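Prulau gripper and camera comparison: progress report for March
Prepared by Brittany Arsenault for Soudabeh Ghasemi

Summary

The bench comparison of the two grippers is finished and the arm controller has been chosen. Simulation work started later than planned but is now running. We are inside the budget agreed at the start of the year. One item, the wrist camera, needs a decision from you before we can close this stage.

Grippers

We tested the Prendano two-finger gripper and the Mulder suction and finger unit on the same arm, with the same set of 11 household objects. Zohreh Tehrani ran the bench sessions and kept the logs. Each object was picked from a flat surface, from a shallow tray and from a shelf.

The Prendano was steadier on mugs, bottles and anything with a handle. It had trouble with flat items, mainly a paperback and a place mat, where the fingertips could not get under the edge. The Mulder picked up both of those without difficulty but dropped the cloth bag on most attempts, and the pump is loud enough that people at the next bench complained. Zohreh also found that the suction cup picks up dust and has to be wiped between runs, which slowed her down.

Our recommendation is to carry on with the Prendano and buy the thin fingertip set for flat objects. The Mulder unit is on loan until the end of the stage and will go back then.

Controller

Bahman Arabzadeh compared the controller supplied with the arm against the Masero unit. The supplied one is simpler to set up, but it pauses slightly whenever the target position changes part way through a move. The Masero handled this smoothly once the gains had been set. Setting them took Bahman 4 working days, mostly because the manual covers an older firmware version. He has written up the settings so that the job does not have to be done again.

We also dug out the spare controller from 2014 to see if it could serve as a backup. It powers up and reads the joint positions, but it will not talk to the current gripper. We have stopped work on it.

Cameras and simulation

Shahram Talebi is comparing the fixed camera with the wrist camera, first in simulation and then on the bench. He has 9 rooms built so far, with different wall colours and furniture, and is using them to check how well each camera view supports the object finder before the arm is asked to do anything.

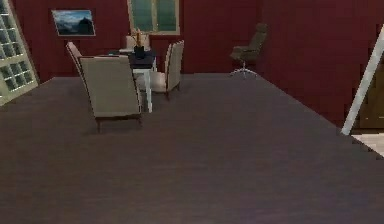
Camera placement matters more than we had allowed for, and a good share of Shahram's time has gone on it. The room with the red walls is one of those he uses for viewpoint checks with no arm in the view. The dining chairs stand close round the table, and the nearest one hides part of the table's left side, so a camera in that spot would give the object finder only part of what it needs. The black vase stands on a table top that is nearly black as well – a hard case for finding the base of an object. The office chair is well away from the table and should be an easier target. Shahram will repeat the check from a higher position and compare the results.

The wrist camera can be moved to look round an obstruction, but its cable catches at the last joint when the gripper is turned fully over. We have tried two ways of clipping it and neither is good enough for long runs. A shorter cable with a right-angled plug would probably solve it. The other choice is to stay with the fixed camera and accept that some positions will be hidden.

Spending

The fingertip set and the Masero unit are both covered by the equipment line. The shorter cable is not in the plan, though the cost is small and could come out of what we saved on the loan gripper.

Next steps

Zohreh will repeat the flat object tests when the new fingertips arrive. Bahman will move the bench arm over to the Masero permanently and check the emergency stop again afterwards. Shahram will finish the viewpoint checks and bring the best camera positions to the bench.

Please let us know whether we may order the cable – we would like to have it fitted before the bench camera tests begin.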